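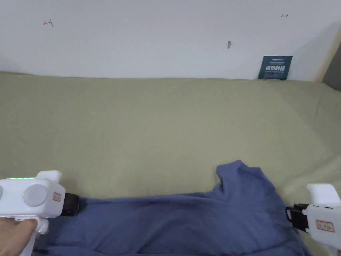
Issue 72, p. 6

How to start a grid when the clues aren't helping

Skip 1-Across. Go straight to the fill-in-the-blanks, theyre nearly always the easiest way in. Pencil only.

Plurals next. Clue is plural? Put a light S at the end, check the crossing word before you trust it. Same with past tense and ED.

Then the short ones. Three letters, lots of vowels, you'll see the same words over and over. Keep a list.

Stuck in a corner, leave it. Go do the oposite one. Come back after 2 crossings are in.

Theme answers last, unless the title gives it away. February grid from Altanville is good practice, answers on page 8.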